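April, evening, after tea

I write this entry in English again, because Vira Hrytsenko says that a diary is the cheapest teacher, and she corrects only the spelling, never the thoughts.

Today I was in the workshop from four until they turned the heating down. The gripper is now on its third body. The first one was too narrow for my hand, the second one cracked along the screw holes when I tightened them (my fault, I was in a hurry and I used the long screwdriver). The new body took the printer a whole night and a morning, and I like it very much. It is grey, because grey was the spool that Karpenko left on the shelf with the note "take, please."

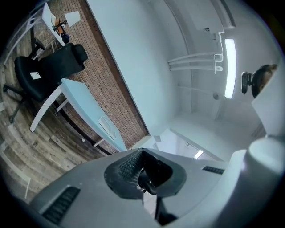
I worked first on the jaw. In my drawing it opens to 89 millimeters, and I wanted to have all of them. I did not get all of them. With the ruler I have 4 less, and I think the loss is in the small gear, where the play is too large. I can feel it with my thumb, a little knock before the jaw begins to move. Vira listened to it also and said it sounds like her bicycle.

I wrote to Dorau in the morning about the gear. They sell it in two hardnesses and I had ordered the softer one, which was cheaper. The answer came quickly and was polite, but it did not say what I hoped. The harder one is not in stock before the end of the month. So I have a choice, to wait or to put a thin washer behind the soft one and see how long it will live. I chose the washer. My father would also choose the washer.

After this I made the closing test, seven times with the sponge and seven times with the empty matchbox. The sponge was good each time. The matchbox was crushed two times, and I wrote down the current for these two, so that I can compare when the spring is changed. I must remember that the number on the left of the screen is the limit and the number on the right is the real value. I mixed them last week and lost an evening by it.

Vira wants to call the whole thing Votar. I said that a tool you hold in the hand does not need a name, it needs a lower weight. But I have already written Votar on the box with the spare screws, so perhaps she has won.

She asked also if I will bring it to the open evening and put two pages about it in Zastia, our little workshop bulletin. I read again the last piece I wrote for it, with the page from the old issue beside my cup, and I was ashamed of some sentences but not of the work. I copied the layout here, to see how long the new text may be.
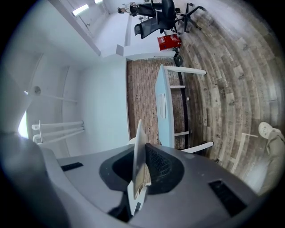
Zastia - No. 7 - page 4

The text on such a page is short, maybe thirty lines. It is enough if I leave out the story of the cracked body. Vira says that I must not leave it out, people like to read about the cracked things. I will try it both ways and count the lines tomorrow.

Still to do: shorten the cable, it catches on my sleeve. Find the small hex key. Ask Karpenko if there is more of the grey. Pay for the printer hours before I forget - I still owe for the night one.

My wrist is tired from holding the gripper up, more on the outer side than on the inner. Maybe the handle should turn a few degrees. I drew it on the back of the Dorau invoice and now I go to sleep.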